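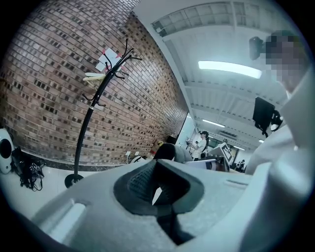

洛萨德（Losard）街的盖特文化馆8月重新开放了一楼门厅。改造后，原有的红褐色砖墙予以保留，墙前添置了黑色立式衣帽架，供来馆上课和借阅的居民挂放外套。

文化馆负责人迪内奥·莫莱费介绍，门厅关闭了6周，工程主要包括更换照明线路、修补墙脚和重新铺设入口处的地面。砖墙只做了清洗和局部勾缝，没有粉刷。“最早的方案是把墙刷白，征求意见时反对的人比较多，后来就改了。”她说。

这面墙的砖深浅不一，其中颜色较深的砖向内凹进，散布在墙面上。负责施工的德雷莱克（Drelleck）装修公司工长彼得·马特布拉说，凹进去的砖容易积灰，机器刷不到边角，工人用小毛刷逐块清理，这一项比原计划多用了3天。墙脚的踢脚板选用深色，日常拖地留下的水痕不会太显眼。

过去，门厅里没有固定的挂衣处，冬季上课时，外套大多堆在椅背和窗台上。居民莱拉托·沙巴拉拉每周带孩子来上陶艺课，她认为立式衣帽架用起来方便，但希望再添几个低一些的挂钩。“孩子够不着上面，最后还是我来挂。”莫莱费表示，馆方已收到类似建议，低位挂钩将安装在靠近教室的走廊里，不会在砖墙上打孔。

此次改造期间，馆方共收到61份书面意见，除砖墙和挂衣处外，提得较多的是雨伞存放和门口坡道的坡度。坡道不在本期工程范围内，目前正在另行报价。

门厅开放时间与图书室一致，早上9时开门。馆方提醒，衣帽架无人看管，贵重物品请随身携带；闭馆后仍未取走的衣物由服务台登记保存，失主可凭衣物特征领取。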